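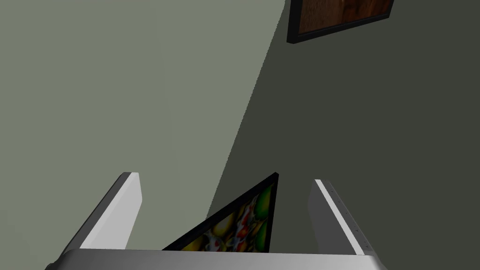 Two pale grey fingers, the left one leaning inwards.

The piano came to Unnur Gunnlaugsson by way of a will, a van and a great deal of bad language on the stairs, and for the first week she did nothing with it except put her post on the lid. It was a Juhl upright, fifty-nine years old by the stamp inside, and it had belonged to her aunt in Nivthorpe, who had taught half the town its scales and had never once, as far as Unnur could remember, played anything for pleasure.

Unnur could play one tune. Her aunt had taught it to her when she was 11, in the wet summer when her mother was in hospital, and it was called the Plikamari, though neither of them had known what the word meant. It had a left hand that went up and down like somebody looking for their glasses, and a right hand that came in late. She had learned it on the understanding that there would be a second tune afterwards, but then her mother got better and came to fetch her in the car, and there wasn't.

On the Tuesday she moved the post, opened the lid and put her hands where she thought they ought to go. The first bar was all right. The second had a note in it that made the cat leave.

So she rang the tuner, a Mr Stisov, who had a shop behind the bus station and a voice like a cupboard door. He came at four o'clock, in January dark, with his tools rolled up in a tea towel, and he took off the front of the piano and looked in for such a long time that she went and made tea simply to have something to do with herself.

"Who had this?" he asked, when she came back with the tray.

She told him, and he sat down on the stool rather heavily and said that he'd been one of hers. Thursdays after school, four years of it, and she had rapped the lid with a pencil whenever he slowed down.

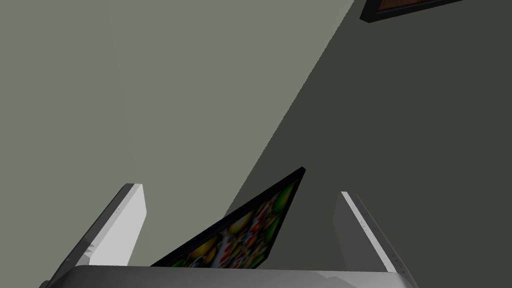
"Did she teach you the Plikamari?" Unnur asked, and was surprised at how much she wanted to know.

"Only the bottom half," said Mr Stisov. "She always took the top herself. She said I'd rush it."

Well, they drank their tea, and he ate two of the good biscuits and then, after being pressed, another, and he told her what the work would cost, which was a sum she had been saving for the bathroom. There was a cracked pin block and moth in the felts, and he said quite frankly that most people would let it go. A Juhl in good order might fetch 3,000, but this one would never be in good order, only in better.

Unnur thought about the bathroom, which was green and had been green when she bought the flat, and decided that it could go on being green.

He did what he could that evening, going up the notes one after another while she did the ironing in the next room and found she didn't mind the noise in the least. When he had finished he called her through and shifted along to make room, and she fetched the kitchen chair.

He took the bottom half. He did rush it, a little. Unnur came in late, where she was supposed to, and they got as far as the turn at the end of the first page before either of them went wrong, and then they went back and started again.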